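Teaching by Demonstration: Notes for Session 8

Randi Engebretsen
2023-03-23
Reading time: 6 minutes

These notes go with the practical in the Clinmont kitchen lab. Read them before you come, as the session starts with you at the controls and there will be little time for theory.

Two ways of showing

We use two methods on this course. In the first, usually called kinaesthetic teaching, you take hold of the arm and move it through the task yourself. The motors hold up the arm's own weight and otherwise let you push. The joint angles are recorded as you go. In the second, teleoperation, you stand back and drive the arm with a hand controller, or with a second, smaller arm that the main one copies.

Guiding by hand is quick to learn. You can feel when the fingers touch something, and most people get a usable recording within a few tries. The drawback is that your own hands and sleeves end up in the camera views. A policy trained on those views may come to depend on a hand that will not be there when the robot works alone. The usual cure is to record the motion first and then play it back with the person out of the way, saving the images on the second pass.

Teleoperation keeps you out of the views from the start, but you lose most of your sense of touch. Beginners press too hard on the worktop, or close the fingers before they are low enough. Expect to throw away your early attempts.

What the wrist camera gives you

The wrist camera moves with the gripper, so its view changes with every small turn of the hand. It is good for the last few centimetres of an approach and poor for anything else. An object can be largely out of view while the arm is still quite near it, and large areas of plain worktop tell the policy very little about where it is.

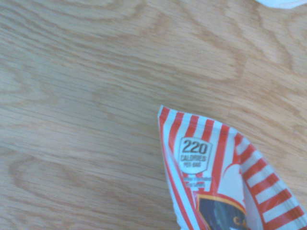 Fig. 1. Wrist camera view. The sealed corner of the snack bag shows against the wood; most of the bag lies outside the view.

When you drive the arm, look at the wrist view as well as the worktop. If you can't tell from the two recorded camera views what to do next, the policy can't either, however obvious it is to you from where you are standing. This is the most common fault in student recordings. The operator leans over, sees the object directly and goes straight to it, and the recording holds no visible reason for the movement.

A short search movement is allowed. Raise the wrist, bring the object into view, then go down. Do it the same way each time.

Picking up soft packets

A rigid box has a fixed shape and you can plan a grasp on it. A snack bag changes shape when you touch it. The sealed edge is the easiest place to hold, being flat and thin, and it gives the fingers something to close on without squeezing the contents. Come down with the fingers open on either side of the seal, stop, close slowly, stop again, then lift.

The pauses matter more than they seem to. With no pause, closing and lifting blur together in the data, and the trained policy tends to lift early. Half a second is enough. Longer pauses bring their own trouble - a policy that has seen a lot of standing still will sometimes stand still for good.

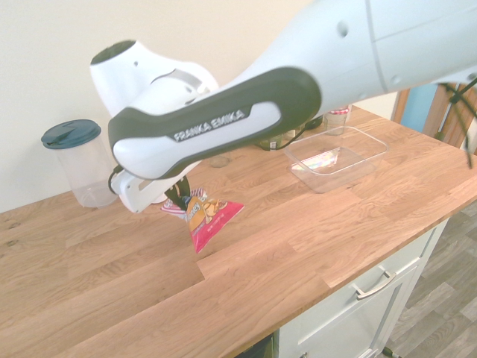
Keep the lift low until you are sure of the grasp. A bag held by its top edge can swing if the arm moves off sharply, and the swing carries on after the arm has stopped. Move sideways at a steady speed and let the bag settle before you lower it. Check the path for anything that stands taller than the bag, and remember that the forearm and elbow need room too. Students watch the fingers and forget the rest of the arm.

How many demonstrations

Last October's group recorded 61 good demonstrations of a single pick and place, and the policy trained on them managed the task only when the bag lay close to where it had been in training. With 500 it coped with most positions on the worktop. Octavian Roman's group at Trostusow has used up to 2,000 for tasks with several stages.

Variety counts for more than the total. Turn the bag, move it, put it face down, and change what stands near it. Do not vary your own technique. Two operators who grasp the bag in different places will produce a policy that hesitates between them, so agree on one method in your pair and write it down.

Marking a recording

At the end of each attempt, mark it as good, failed or recovered. Recovered means that you slipped, corrected the slip and finished the task. Keep these, and do not mix them with the good ones until we have talked about them in class. Stop the recording before you reset the worktop.

For next time: read the Jelínek handout up to the section on time delay, and bring your written grasping method.

Related notes
Session 6: Camera placement and calibration
Session 7: Working safely beside an arm
Session 9: Training a first policy
Setting up the Plamadeo hand controller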